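Boards and Blocks: The Lennox Playroom Gallery

Welcome, and thank you for stopping by! We opened the playroom at Lennox in May with one shelf of toys and a good deal of hope. Take your time, there is no hurry on this page.

I should start with the maple boards, because I am fond of them and will talk about them to anyone. We have 2 of them, both light in color and made of planks glued side by side, so you get those long stripes of cream and honey running across. They get a wipe with a barely damp cloth and 60 minutes to dry standing up, and so far they have stayed beautifully flat.

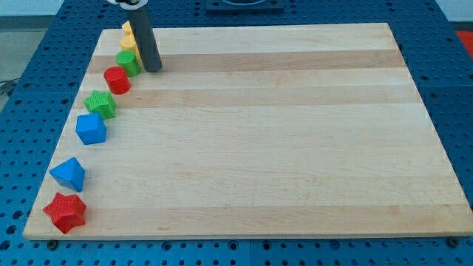 Blocks tend to wander, as anyone with small children at home will know, and I have always liked a row along the side of the board that leaves the rest of the wood free for building. Cylinders are the easiest for little hands to stand up. The stars are the ones that get carried off in pockets — we have had more than one mailed back to us, with very sweet notes — and the cubes seem to suit everybody.

If you are bringing a group, come on a Thursday morning, when the room is at its quietest and there is space to spread out. Ask at the desk for the Nadier drawer if you would like more shapes, and please put the stars back in it before you go. Coats and boots can go on the hooks by the door.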